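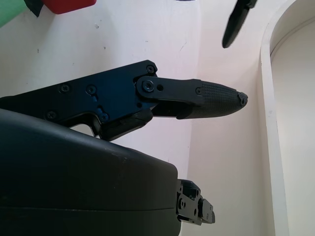

Dark blue finger plate with black hex-socket screws; the black fingertip segment is held by the large round pivot bolt.

How to dip a bulk fuel tank and reconcile the stock

Last revised 2024-03-19

These notes cover manual dipping of horizontal above-ground tanks holding kerosene or diesel, as found at small airfields and haulage depots. They were written for the Bastthorpe depot, where the tanks date from 2009, but the method is the same for any tank with a dip hatch and a calibration chart. Floating-roof tanks need a different procedure.

What you need

Dipstick or weighted tape, marked in millimetres
Water-finding paste
Thermometer on a cord, rated for fuel use
Clean lint-free cloth
Calibration chart for the tank in question
Stock sheet and pencil

Before you start

Stop all deliveries into and out of the tank. Close the outlet valve and hang the tag on it. Leave the product to settle for 30 minutes after a delivery. Earth yourself on the bonding point before opening the hatch. Mobile phones stay in the office.

Check that the serial number on the chart matches the plate on the tank. Charts for Boström and Wultimen tanks are laid out alike, and the two are easily swapped in the folder.

Taking the dip

1. Wipe the dipstick dry and smear a thin layer of water-finding paste on the bottom 100 mm.

2. Open the hatch and stand upwind. Lower the stick slowly, keeping it upright, until it touches the datum plate. Do not let it drop.

3. Hold it there for the time printed on the paste tube, then lift it straight out.

4. Read the fuel line to the nearest millimetre. Read the water line where the paste has changed colour.

5. Wipe down and repeat. If the two fuel readings differ by more than 4 mm, discard both and start again.

6. Lower the thermometer to mid-depth, wait for it to steady, and write down the reading before closing the hatch.

Working out the volume

Look up the fuel reading on the chart to get the gross volume in litres. Look up the water reading and subtract it. Correct the result to 15 °C using the table for the product – kerosene and diesel have separate tables.

Book stock is the last closing figure plus receipts, less issues. Convert it to the same temperature basis before comparing. Enter the difference on the sheet with its sign.

A single odd result is usually a misread stick or a late delivery note. Differences that run the same way day after day point to meter drift or a leak. Report any loss above 1000 litres at once and keep the tank shut.

If the depot uses the Ustach stock sheet, net volume goes in the fourth column and water in the fifth. Sheets printed before December have these the other way round.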